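Faden Microfiber Cleaning Cloth, Hemmed, Royal Blue

Home / Cleaning / Cloths and Towels / Faden Hemmed Microfiber

Item no. 814
Sold in packs of 14, or by the carton of 100
Ships from our Sorusberg warehouse

Overview

A general-purpose microfiber cloth for dusting, wiping counters, cleaning glass and drying sinks and taps. The Faden has a short, soft pile on both sides and a stitched hem on all four edges. It works dry for dust and damp for most other jobs. We stock it in one color, a strong royal blue that is easy to tell apart from white bar towels and gray shop rags.

This cloth replaces the Benavides cut-edge cloth we carried until last June. The size is the same, so it fits the same dispensers and flat mop clips. The Benavides had no hem, and customers who washed it every day told us the edges curled and shed. The Faden costs a little more per pack and holds up better in the laundry.

Details

Material: polyester and polyamide microfiber
Edges: folded and stitched, thread matched to the cloth
Color: royal blue
Pile: short, same on both sides
Label: small, sewn in at the edge, can be cut off
Use: dry or damp

How to use

Wash the cloths once before first use. New blue microfiber can give off a little dye, so keep the first load away from whites.

For dust, use the cloth dry and fold it in quarters. Turn to a clean face when the one you are using looks gray. For counters and cabinet doors, wet the cloth, wring it out hard and wipe in one direction. A second dry cloth takes off any streaks. For glass, use less water than you think you need.

Do not use on hot stove tops or oven racks. The fibers will melt. On high-gloss furniture, piano finishes and plastic screens, test a small spot first and shake the cloth out before you start. Grit caught in the pile can scratch.

Washing and drying

Machine wash warm with a plain liquid detergent. No bleach and no fabric softener. Softener coats the fibers and the cloth stops picking up water. If that has happened, two washes with detergent only will usually bring it back.

Wash microfiber by itself or with other synthetics. Cotton towels leave lint in the pile that is slow to come out. Tumble dry on low or hang by a corner. Do not iron.

The hem may roll slightly after the first few washes. Pull it flat while the cloth is still damp. It does not affect how the cloth works.

Ordering

Packs and cartons can be mixed with other items on the same order. Cartons are packed flat with no inner wrapping, which saves some trash if you are filling a supply closet. If you want the cloths bagged in smaller bundles, say so in the order notes and allow an extra day.

Customers on a standing order can switch from Benavides to Faden without setting up a new account. Change the item number on your next order sheet and the rest stays as it was.

Returns are accepted on unopened packs. We can't take back cloths that have been washed or used, unless the stitching has come undone, in which case send us one cloth and we will replace the pack.

Goes with

Cuko spray bottle, empty, with adjustable nozzle
Cuko wall dispenser for folded cloths, item no. 133
Mesh laundry bag with drawstring

The Cuko dispenser holds one full pack if the cloths are folded in quarters. Load them with the folded side facing out and pull from the bottom. The hem gives you something to grip, and the next cloth stays put when you take one.

Page last updated Sunday, February 7, 2021

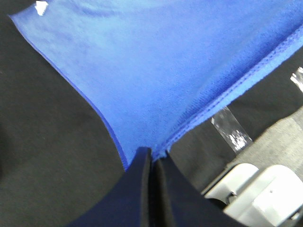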